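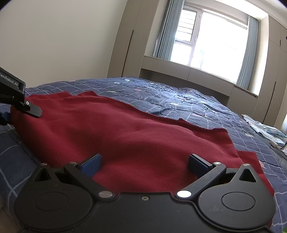
Figure 2. A dark red knit cloth spread on a plaid comforter, seen from one of the two hand-held grippers. The fingers of the near gripper are open; the jaw of the other is pressing on a corner of the cloth.

4.2 Do the student recordings support the folding claim?

The project report from the Guthrie course states that 200 recordings of bedroom folding are enough to train a policy that "handles everyday laundry." We doubt this, and the rest of the section explains why.

The recordings were made by students in their own rooms during the second half of the course. Each student worked with a pair of hand-held grippers and was told to fold whatever was on hand. Figure 2 is typical of the better material. The light from the window is even across the wall above the bed, the ribbed hem is easy to pick out, and the red knit stands apart from the navy comforter under it. A student model trained on views like this one may have learned little more than to find the edge between two strong colors.

The report does not test for that. Its held-out set, called Besano, was drawn from the same rooms as the training set, and in many cases from the same beds. Aitken's course notes warn against exactly this split, yet the report cites those notes in support of its method. When we divided the recordings by room instead, the success rate fell by nearly half. The loss was worst for cloth close in color to the bedding.

A second problem is the label "grasp." In the Nerik labeling tool, a student marks a grasp whenever a jaw touches the cloth. Pressing a corner down against a mattress and pinching it between two pads then receive the same mark. A still such as Figure 2 shows the jaw bearing on the fabric and says nothing on whether the corner was ever lifted. We relabeled 300 of the marked grasps by watching what followed, and many did not end with cloth off the bed. The report counts all of them as successes.

Beathag Aitken, who taught the course, has replied that the project was meant to teach data collection and that the folding result was a bonus. We accept the first half of that. The students kept clean logs, and the Citov archive (version of 11/8/22) is better documented than several larger sets we have used. But the abstract leads with the folding result — and it is the abstract that later groups have quoted.

The report also proposes growing the set to 1000 recordings. More of the same rooms would not settle either point. We would first want the room-level split reported and the grasp label divided into contact and lift. Section 4.3 repeats the comparison with both changes in place.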